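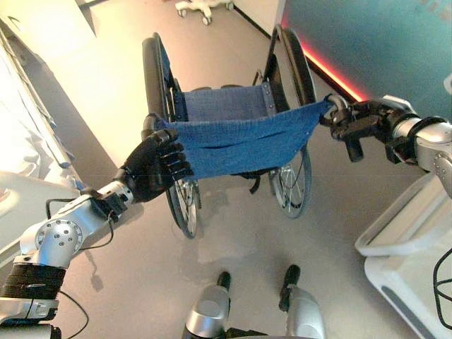 Wednesday, and the chair still wasn't ready. Dad's bag was packed. Discharge at eleven, they said, then noon, then when the doctor comes by.

Room 317. Not 301, I'd gone to 301 first, some other man's lunch tray, sorry, sorry, backed out.

Blue seat. He'd hate it. He'd say it looked like a pair of jeans and who sits on jeans. I practiced my answer in the elevator. You do, Dad, you've sat on jeans your whole life.

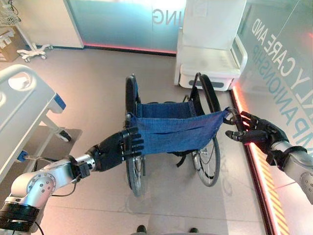 My phone buzzed. The Altel people, about his bill. Not now. Thirty dollars, fine, I'd pay the thirty dollars. Where was the form? Ansari Medical, two pages, sign both. I signed one. Found the pen agian, signed the other.

Fold it from the seat, the nurse had said. Pull up in the middle and it closes. To open, push down on the sides, keep your fingers out. I said it over to myself like a phone number. Pull up, push down. Seven steps from our porch to the front door and nobody had thought about the steps. I hadn't thought about the steps. 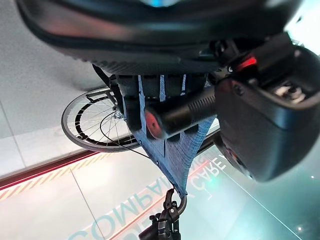 Blue mesh, black straps.

Ramp. Call about a ramp. Druva Street had that hardware place, did they do ramps? Maybe my brother had boards in the garage. He had everything in the garage.

Then his voice down the hall, arguing with somebody over his shoes. Loud. First time he'd been loud since October. I stood there holding teh form and couldn't move for a second.

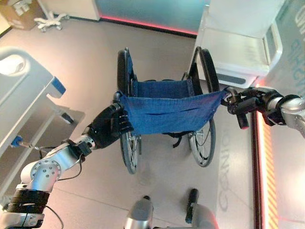

"Is that thing going to fit in your car?"

"Folded up, back seat. I measured."

I hadn't measured. He looked at me, then at the blue seat, a long look.

"Jeans," he said.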